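August 2019

# The front door is orange now

We did it! Two undercoats, two topcoats, one very nosy cat kept indoors with a bowl of tuna, and the door is orange. Proper orange. You can see it from the bus stop at the bottom of Skurkley hill, and I know this because I've been down there to check more than once and come back up puffing.

I've wanted to write about orange for ages. I kept putting it off until the door was finished, and then the door kept not being finished, so by now I've got rather a lot stored up. Put the kettle on.

## How I got the bug

I grew up in a magnolia house. My parents weren't dull people, far from it, but they rented for years and magnolia was what you got, and when they finally bought a place they painted it magnolia all over again out of habit. The one orange thing we had was a casserole dish with a lid that didn't quite fit, and it lived on top of the fridge where I could see it from my chair. I used to stare at it during tea. It looked like it came from somewhere with better weather.

Then at twenty-three I went on a walking holiday near Rirnetitz with two friends from work, and the houses there did my head in. Whole rows of them, one pinkish, one mustard, one the colour of a ripe apricot with green shutters on it, all leaning on each other up the hill. Some of the paint had gone chalky and come off on your sleeve. I had one roll of film left and I used the lot on walls. Not one picture has a person in it, and my friends have never let me forget it.

I came home and bought an orange scarf, then an orange teapot, and it went on from there.

## There are so many oranges

If you say "orange" to most people they think of traffic cones, and fair enough, traffic cones are very good at it. But there's such a huge range in there once you start looking. You've got your terracottas and brick colours down at the brown end, and then rust, and marmalade (thick cut, the dark sort), and pumpkin, and the yolk of a really good egg. Up at the pink end there's salmon and coral, and the inside of a blood orange where it's making up its mind. There's a lichen on the churchyard wall here that goes a shade I've never managed to match with anything, and I've tried, standing there holding bits of card up to it like a loon.

The Turneo fan deck has 1,674 colours in it. I borrowed one from the paint shop in May and took it round the house, the garden, the churchyard and my sister's kitchen. It was only meant to be for a weekend. I did give it back in the end.

What I loved most was finding out how much a colour shifts depending on what it's sitting beside. Put a soft apricot next to white and it looks like a sticking plaster. Put the same card against dark green and it glows! I'd read about that in books and nodded along, but going out with the cards and watching it happen was much better fun. I'd recommend it to anyone with a free afternoon, and you can do it with paint cards from any DIY shop, they don't mind you taking a few.

## Choosing the door

My first choice was too brown. I'd gone for something the tin called a "spice" shade, and on a test board in the hall it was gorgeous, all warm and grown-up. Outside, on a north-facing door with a grey porch round it, it looked like gravy.

My second choice was too pink. Neil next door thought it was the undercoat.

So I went to see Iolanda Assunção. She runs the café on Paiva Street and painted the whole front of it herself, tangerine with cream window frames, and I've envied it for years. She came out with her apron on and we stood on the opposite pavement while she told me where I was going wrong. I'd been choosing colours indoors under a lamp and then expecting them to behave on a shady wall. You've got to pick it where it's going to live, she said, and you've got to pick it stronger than you dare, as the shade will drink some of it up. She also told me to look at it at breakfast and at teatime and on a wet day, and to leave the board up until I'd stopped noticing it.

I bought the almond cake as a thank you. Then another slice, for the bus.

The board stayed up for most of June and it rained on it beautifully. Every time I came home with shopping I could see that bright little rectangle propped by the step and it cheered me up before I'd even found my keys. That was when I knew.

## Painting it

This is the bit people ask about, so, quickly:

- Take the knocker and the letterbox off. I tried masking tape round them on the first go years ago with the old blue paint, and you could see the wobbly line from the gate.
- Wash the door with sugar soap, rinse it, and let it dry overnight.
- Sand it until the shine's gone. My arms ached for days.
- Use an undercoat that suits the top colour. Mine was a pale peach, and it covered the blue much better than the white did on my test patch.
- Panels first, then the middle rails, then the outside edges.
- Keep the cat in.

The first topcoat looked dreadful. Streaky and thin, with the undercoat grinning through, and I went to bed thoroughly fed up. If you're at that stage, don't panic, don't go back and fiddle with it while it's tacky (I did, bottom left panel, I can still find the spot). The second coat goes on like cream and everything comes right.

I put the old brass knocker back on with new screws and gave it a good rub. Brass and orange together! I can't stop looking at it. The postman said "blimey", which I've decided to take as praise.

## Orange and grey

Since the door went up I've been paying more attention to grey, oddly enough. Our porch is grey stone and the path is grey slabs, and before this I thought of them as something to put up with. Now I think they're half the reason the door works. There's nothing competing. Wet slate, concrete, galvanised buckets, old filing cabinets, the sky over Skurkley on most days of the year... orange loves all of it.

It's even true of the cheapest, plainest bits of orange. You don't need a fancy glaze or a posh tin of paint. An orange plastic cup will do it, up against scuffed old metal, and the more knocked about the metal is, the better I like it. Scratches and rust are in on it too, when you think about it. Rust is only orange that's been left out.
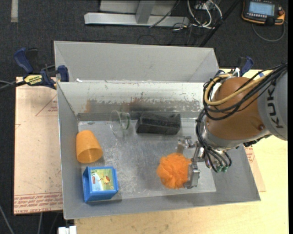
## Small ways in, if you're nervous

I've had a few messages from readers who like the idea and can't face a whole door, and I completely understand, it took me years. So start tiny. A tea towel is a lovely place to begin. So are bootlaces, and the inside of a cupboard, where it's a secret until you go for the sugar. I painted the inside of our broom cupboard first and it's still one of my favourite things in the house. You open it to get the hoover out and it's like a sunrise in there.

Flowers are the easy win. Marigolds grow for anybody, and nasturtiums will grow in what's more or less gravel, and you can eat them! I scatter mine along the path and forget about them till they're climbing over my feet. For spring there's a tulip with a purple flush up the outside of the petals that smells like freesias, and I plant it in the big pot by the step every year and stick my nose in it every morning it's out.

Crocheters, you already know. There's a granny square blanket on the back of our sofa with orange in every square, and my aunt, who made it, thought I was mad when I asked for it. She used brown for the edging, and a bit of bright turquoise where she'd run out, and that accidental turquoise is what makes it sing.

And cook with it. Carrot soup with ginger. Roast squash. Apricot jam, if you can get hold of enough of them without selling the car. I made a batch last week and lined the jars up on the windowsill before I'd let anyone near them, and the light came through onto the draining board and I called everyone in to look.

## What's next

The garden gate, obviously. It's a horrible faded green at the moment and one hinge is going, so there's a bit of carpentry first, and I'm hoping my brother-in-law reads this far down. I don't want it to match the door exactly. I'm thinking of something further down towards brick, a colour that would look right with the marigolds in front of it, and I've got three boards leaning on the hedge already.

I'd also love to go back to Rirnetitz and see whether the apricot house is still apricot. I've got the old prints out on the kitchen table and the colours have gone a bit strange with age, everything slightly redder than I remember. There's one with green shutters and a bucket on the step that I'd like to get enlarged for the hall, if the shop in town can do it from the negative.

If you've got an orange door, or gate, or shed, or anything really, do tell me in the comments, and say what colour's next to it. I'll put the jam recipe up once I've written it out in something neater than pencil on the back of a paint card.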